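Home Bench & Floor Small Parts Storage Clearance Cart

Large Work Cloth, Slate Gray (item 2684)
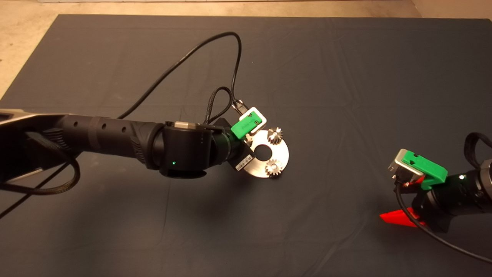

Plollska has carried this cloth since last December, and I argued against it at the time. My view was that a work cloth is a bedsheet with a higher price. I still think that's true of most of them. We have sold over 700 of this one and the complaints have been mild, so it stays in the catalog, and I've been asked to write a page that tells you what you're getting.

You're getting a big piece of dark gray fabric. It goes on the floor or over a table, you put your gears and plates and screws on it, and when you're done you shake it out and fold it up. The maker, Brellier, has a longer explanation with the word "system" in it. I've left that out.

Color

Slate gray, dark, and a bit blue depending on your bulbs. Brellier also lists a "charcoal" and I have had the two side by side on the counter without being able to tell which was which, so we only stock the slate. Bright steel parts stand out well against it. Black screws don't. If most of what you drop is black, buy something pale and save yourself the trouble.

Dust and lint show, as they do on anything this dark. If you own a light-colored dog you already know how this ends.

Creases

It arrives folded and the fold lines stay for a good while. Brellier's leaflet says the cloth "relaxes flat within the hour." I spread one out in the back room at nine in the morning and it had lines in it at closing. They were faint and a gear sat across them without rocking, but they were there. Kanako Ishida in our packing room tried a warm iron through a dish towel and got most of them out. Whether you want to iron something you're about to put greasy parts on is up to you.

Storing it rolled helps more than ironing does. We don't sell a tube for it and you shouldn't pay for one. The cardboard core from gift wrap is fine if you roll it loosely and fold the cloth once lengthwise first.

What it does well

It keeps metal off the floor finish, and the floor off the metal. A bare steel plate slid over tile makes a noise I don't enjoy and picks up grit. On the cloth it's quiet and the grit is mostly what you brought with you. Small round things slow down sooner than they would on a hard floor. I said slow down. A bearing ball dropped from standing height will still leave the county.

It's also large enough that you can lay out a job in the order you took it apart and have somewhere left to kneel. I think this is the real reason people reorder. The smaller cloths in our old catalog were always one bracket too short.

What it doesn't do

It is not padded. Drop a heavy plate edge down and the floor underneath will find out.

It is not magnetic, whatever the listing on one of the marketplace sites may say. We have asked them to fix that twice.

It isn't an anti-static mat. Brellier's leaflet uses the phrase "static aware," and when I wrote to ask what that meant I got the leaflet back. If you handle bare circuit boards, buy a proper grounded mat from someone who will give you the test figures. Please don't use this in its place and then write to me.

It isn't waterproof or oilproof either. Thin oil goes through to the floor. Put a tray under anything that drips.

Washing

Cool wash, by itself the first time. Ours let go of a little color on the first wash and none that I noticed later. Pick out the metal chips before it goes in the machine. A customer, Chiharu Tsuchiya, uses a strip of packing tape wrapped around her hand, and that worked better than the brush I'd been recommending. Skip fabric softener. Hang to dry. Old grease marks fade and don't leave.

Compared with the others

The Kustau cloth is thicker and nicer to kneel on, and it costs more than twice as much. It bunches when you slide a heavy part toward you. If your knees are the main problem, get a kneeling pad and put this cloth over it.

The Aksoy is cheaper and we stopped selling it. The hems came undone in the wash, and loose thread around gear teeth is a nuisance I'd like to spare you. They tell us the stitching has been changed. I'll look at it again when they send one that I didn't have to ask for three times.

An old curtain is free. If you have one in a plain dark color with no loose weave, try it first. I mean that. Come back if it annoys you.

Price and ordering

$18 each. No discount for two, though people ask. Shipped folded in a flat bag, shelf 408 if you're collecting from the store. Parts, tools and fittings are not included with the cloth.

Returns are fine if it's unwashed and has nothing on it. Fumiko Shimada handles those, and she does check both sides.

Questions about the cloth come to me, Morag Aitken. I'd like to hear from anyone who has had theirs longer than we've had ours, mainly about the hems.

Contact Shipping Returns © Plollska Back to top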